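Merle Merrick Wants You to Like Lease Accounting

Merle Merrick has a whiteboard in her kitchen. On one side is the grocery list. On the other, the morning I call her, is a journal entry for a sublease on a loading dock, with three arrows and a question mark.

"I left it up for you," she says. "My family has stopped asking."

Merrick has spent most of her working life on the part of accounting where other people's eyes glaze over. She started as a staff accountant at Mondine, moved into technical accounting when the new lease rules were still a draft that everybody hoped would go away, and now runs the lease practice at Jidberg, where she helps mid-sized companies work out what they have rented, from whom, and for how long. She also teaches an evening class on the subject that fills up every term. I took it last May, and I came out of it reading the back pages of annual reports for fun. So I am not a neutral interviewer, and I told her so.

"Good," she said. "I've had neutral. It's very quiet."

I asked her to start where she starts her class, with the old rules. Under the earlier American standard, a company that rented its stores or its trucks could often treat the whole arrangement as an operating lease. Rent went through the income statement as it came due, and the promise to keep paying for another decade appeared in a footnote. Two retailers could run the same kind of business, one with mortgages and one with leases, and look completely different on paper.

"You'd have this lovely clean balance sheet," she says, "and then you'd get to the commitments note and there was the other half of the company! All the stores, just sitting there in a table in small type. Analysts knew. They'd take the rent, multiply it by something, and add it back as debt. Everyone was doing the arithmetic on the side. I found that so strange when I was young. Why were we all doing it on the side?"

The standard that replaced it, ASC 842, put nearly all of those leases on the balance sheet. A tenant now records a liability for the payments it has to make and an asset for its right to use the property. Leases of twelve months or less can be left off if the company elects to do that. International companies under IFRS 16 do something similar, with one big difference that Merrick will talk about for as long as you let her.

"Okay, so this is my favorite bit," she says, and I can hear her pull out a chair. "Under IFRS 16, for a tenant, there's really one model. You depreciate the asset, you record interest on the liability, and the total cost is heavier in the early years. Under the U.S. rules we kept two. A finance lease works like the international one. An operating lease goes on the balance sheet too, but the expense stays level, one line, same amount each period. Same building, same rent, same landlord, and the income statement tells you a different story depending on which rule book you picked up. I love that. Students either love it or they ask for a break."

She doesn't think one answer is obviously better. Level expense is easier for a store manager to understand. The international version is easier to compare with a company that borrowed and bought. What she wants is for people to notice which one they are looking at before they start drawing charts.

Her best-known project, at least among people who would know such a thing, was the changeover at Wongsuwan, a distributor with warehouses, delivery vans, forklifts and a great many copiers. Management believed it had 700 leases. Merrick's team went looking in the accounts payable records, in site managers' desk drawers and, in one branch, in a filing cabinet that had to be opened by a locksmith. They finished with 927.

"I was thrilled," she says. "The controller was less thrilled. But think about what that means! They'd been paying on those contracts the entire time. Every month, money going out the door, approved and coded and filed. The payments were fine. It was the promises that had gone missing."

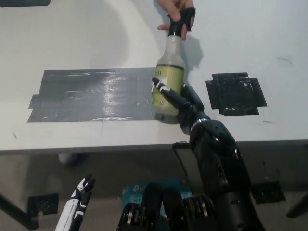 Reaching for a spray bottle across a tabletop with a patch of gray tape.

Many of the missing ones were what accountants call embedded leases. A contract may say "services" on the cover and still hand the customer the right to control a specific piece of equipment. If the supplier can't swap the equipment for something else in any practical way, and the customer decides how it is used and gets substantially all of the benefit from it, there is a lease inside the contract whether or not anyone used the word.

I said that this was the week of class when I got lost.

"Everyone gets lost in that week. I got lost in that week, and I was being paid. What I tell people now is to forget the title of the contract and ask who gets to decide. You're paying a trucking company. Fine. Do they send whatever truck is free, or is it this truck, with your shelving in it, going where you say? If they can send another one tomorrow and it's no trouble to them, you're probably buying a service. If it's that truck and you're calling the shots, keep reading."

Then there is the question of how long a lease lasts, which sounds as if it should be printed on the first page. It usually is, and it is usually only the beginning. Renewal options count if the tenant is reasonably certain to use them, and "reasonably certain" is a high bar that still leaves plenty of room to argue.

Merrick's classroom case is a bakery with a three-year lease and an option to renew. The tenant has just put in ovens that took months to install and would cost a fortune to move. Is the lease term three years? She makes the class vote before she lets anybody open the standard, and then she makes them vote again afterward.

"The second vote is always closer to right, but the first one is more fun," she says. "People bring their own landlords into it. I had a student who got really worked up about his dentist's office. He'd clearly been thinking about it in the chair."

Discount rates get a similar treatment. The future payments have to be brought back to today's value, and tenants rarely know the rate built into the landlord's side of the deal. So they generally use their own incremental borrowing rate, meaning what they would pay to borrow a similar amount, over a similar term, with collateral. Private companies may choose a risk-free rate instead, by class of asset. It saves work, and because the rate is lower it makes the liability bigger.

"That's a real choice, and I've seen it made in eight minutes at the end of a meeting," she says. "Take the afternoon. Run it both ways. If you've got a loan covenant that looks at total liabilities, call the bank before you file anything. Bankers are nice about this if you call first!"

I asked about software. Merrick used a spreadsheet for her first changeover and remembers it with something like affection, although it crashed whenever anyone sorted it. These days most of her clients use a package. The one she sees most often in her current work is Arnetti, and she likes it well enough, but she has the same speech for every system.

"It'll do the math. The math was never what kept me up. It'll amortize the wrong lease term beautifully, down to the penny, for ten years. Somebody still has to read the contract, all of it, including the amendment that got stapled on backward."

She reads amendments on paper. She uses a green pen for dates and a purple one for anything that changes a payment, and she will not explain the purple except to say that red makes people feel they are in trouble.

What does she do with a change that comes in the middle of a lease? If the tenant takes another floor and pays a fair price for it, the extra space may be a separate lease, and the old one carries on undisturbed. If the parties only change the rent or the end date on the space they already have, the tenant remeasures the liability with an updated rate and adjusts the asset. She had four of those open on the day we spoke, counting the loading dock.

"The loading dock is a beauty," she says. "My client rents it, and now they're renting half of it out to the neighbor, so they're a tenant and a landlord on the same slab of concrete. You can't just net the two together and go home. The head lease stays on the books unless they've been let off the hook for it. I've been turning it over since breakfast."

I asked whether she had gotten rid of the question mark yet. There was a pause, and the squeak of a marker.

"No," she said. "But I've moved it. It's over by the variable payments now, and I think that's where it should have been in the first place. Have you got another minute? Let me read you the clause."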